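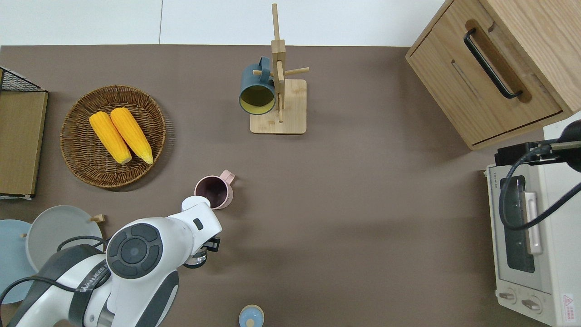 About Fendlow Kitchen School

Fendlow is a small cooking school in Mosanstead, and we have been teaching people to make their own supper for a good many years now. We began with one evening class in soups and a borrowed set of pans, and we were so surprised that anyone came (and that they came back, and brought their sisters!) that we put on a second class, and then a bread class, and somewhere along the way we found ourselves with a lease and a sign over the door.

Our students are mostly grown-ups who never quite learned. Some are living alone for the first time, some have just retired and want to take a turn at the stove, and quite a few simply got tired of the same four dinners. You don't need to know a thing before you come. If you have never peeled an onion, you will be in very good company, and we'll go slowly.

There are 7 courses on the calendar at the moment, from Plain Weeknight Cooking, still the one we recommend to beginners, to the December baking course, which fills up early and always smells wonderful from the street. In May 2025 we added Cooking for One, something our students had been asking for since practically forever. It covers shopping for small amounts, using up half a cabbage, and making a proper meal that doesn't leave you eating chili until the weekend.
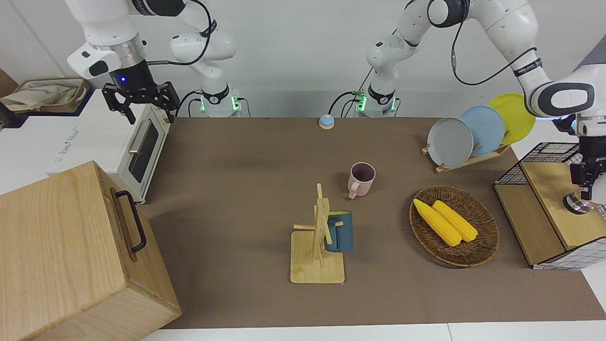

Do I need to bring my own ingredients or equipment?
Everything is included in the course fee, so all you need is an apron and a pair of comfortable closed shoes. It's a good idea to bring a container with a lid as well, as there are usually leftovers to take home.

We keep our classes small because we like to get around to everyone, and we like there to be time at the end to sit down and eat together. That last half hour has turned into the part many people love best. Recipes get argued over, phone numbers get swapped, and more than one supper club in Mosanstead got its start over our washing up.

The recipes themselves are collected in the Fendlow binder, which has grown to 551 pages and lives on the front counter. Students are welcome to copy out whatever they like, and to add a page of their own if it has been tried at home at least twice.

If you'd like to visit before you sign up, please do stop in. We're on the corner of Dreßler Street, door code not needed, and the kettle is generally on.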